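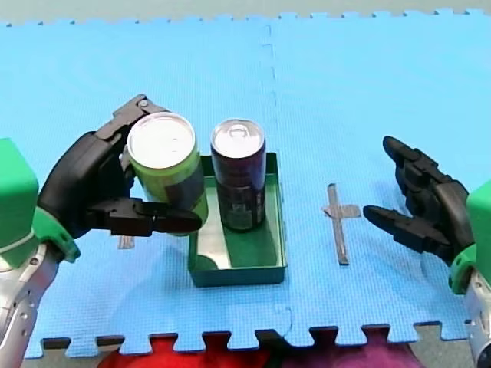
Last changed: September, 9:12 pm

Re: [household-list] Soda water at home, has anyone done the math?

Hi all,

Mwajuma Sang wrote:
> We bought the Brellow machine in spring and I don't think I will
> ever carry a case of seltzer up the stairs again. It pays for
> itself in no time. A cylinder makes 90 bottles and the refill is
> cheap if you swap at the hardware store. Plus there is no
> recycling to haul. I don't know why everybody doesn't have one.

Glad it works for you, Mwajuma, but I have owned two of these machines and I don't believe "in no time."

Start with the 90 bottles. The box says that, and so does the leaflet. I put a pencil mark on the cupboard door for each bottle through three cylinders, and I never got near it. My guess is that the number is for a very light fizz, the kind that is gone before you sit down. If you like it to bite, you press the button more, and the gas goes.
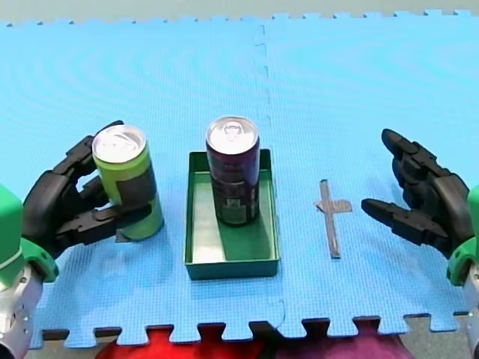
Two cans and the green tray.

Then the swap. Our hardware store takes back only the cylinders it sells. Mine were Rovar, theirs are Brellow, and the clerk held them next to each other and shook his head. As far as I could tell the thread was the same. So I paid full price for a new one and still have the old one under the sink. What did you do with yours when you switched?

As for hauling, I still have to drive the empty cylinder across town, stand at the counter, and drive back. The cases from the grocery store I picked up on a trip I was making anyway. In my building they go up in the elevator, so I grant you the stairs.

> And the taste is so much better than store brand.

Better than which store brand? I did this one blind with my neighbor Vinh Kiều, who is fussier than I am. He poured, I drank, then we traded places. I picked the grocery can as the homemade one, and he called both of them flat. Our tap water tastes of pipe in summer and the bubbles do nothing for that. A filter pitcher helps, but then you are buying filters too, and I notice those never make it into the math.
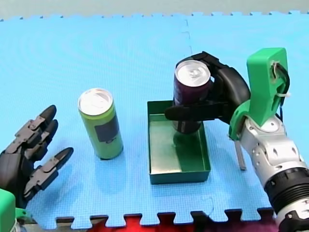

Purple can, silver top.

The flavor syrups I won't even get into, except to say that the bottle of Tôn lime I bought has been in the refrigerator door since last year and my kids won't touch it.

What I would like to see is one person on this list write down everything for a few months: machine, cylinders, filters, gas for the car, the bottles that have to be replaced when they expire (yes, they have a date on them, look near the bottom). Put that next to what you would have spent on cases on sale. If it comes out ahead, I will say so here and buy a third machine.

Until then I'm staying with cans – twelve to a pack, two packs when there's a coupon, and I crush the empties by foot in the garage.

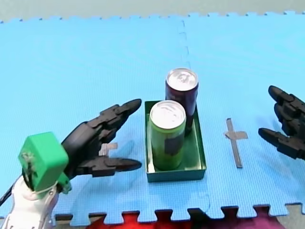
OTHER THINGS, WHILE I'M WRITING

Does anybody still have the instruction sheet for the older Brellow, the one with the lever? Mine leaks at the collar and I'd like to sell it in working order. A scan is fine. Please send it to me and not to the whole list, the last attachment bounced for half of us.

Also, whoever asked about getting syrup out of a tablecloth, I used cold water and dish soap and it mostly came out.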